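Suture pad staining, is it ruined? (and which dye do you use)

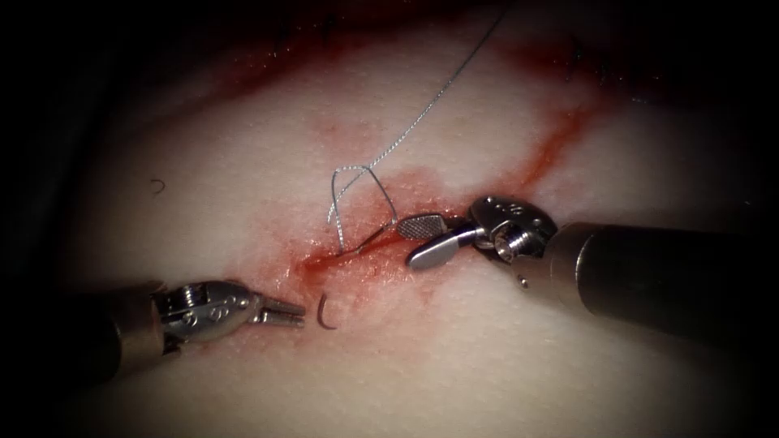 Practice pad with red along the cut

anisa_p
Apr 14, 2024
Hello everyone. I am in second year of veterinary nursing and I practise my sutures at home in the evenings. My question is about colour. I bought the Khoo pad, the cream one, for $35, and I mixed fake blood from food colouring and corn syrup as one older thread here recommended. Now the pink does not go away. I washed with dish soap two times and after that with warm water and bicarb. The cut is still red inside and the skin layer has a shadow. Is the pad finished, or can I continue with it?
Thank you in advance,
Anisa Pasaribu

horkus
Continue with it. It's a practice pad, it is allowed to look ugly. Mine is the colour of a beetroot and holds a stitch fine.

Etornam Q
I must disagree a little with horkus. The colour itself does no harm, but syrup left in the deeper layer becomes sticky and then the needle drags. When the needle drags you begin to push with the wrist and you learn a bad habit. So please rinse inside the cut also, not only on top. I use an old soft toothbrush and let it soak for 30 minutes.

For the dye, I stopped with food colouring in March. Beetroot powder in water is weaker and it leaves my pad the same day.

drukine89
Beetroot powder smells after one night though. And why use blood at all? For simple interrupted you want to see your spacing. I've never understood the mess.

anisa_p
@drukine89 Our teacher wants us to get used to wiping and seeing the edges when they are not clean. But maybe for the beginning you are right. I did my first ten cuts dry and I could judge the distance much better.

drukine89
Fair enough. I'd still do most of it dry and keep the red stuff for the week before the practical.

horkus
Etornam, a toothbrush will tear the thin top layer on the cheaper pads. Ask me how I know. Fingers and lukewarm water, please.

Etornam Q
I said soft toothbrush! But yes, if the top layer is already loose, use fingers. I have the thicker Drako pad, so perhaps my experience is different from yours.

anisa_p
I soaked it as Etornam wrote and used fingers as horkus wrote, so both of you are winners. The inside is not sticky any more. The shadow stayed. One more question, does talcum powder help after drying? The surface feels a bit tacky near the edge.

Etornam Q
A very small amount of corn starch, then shake it off. I don't like talc because of the dust.
Etornam Quaye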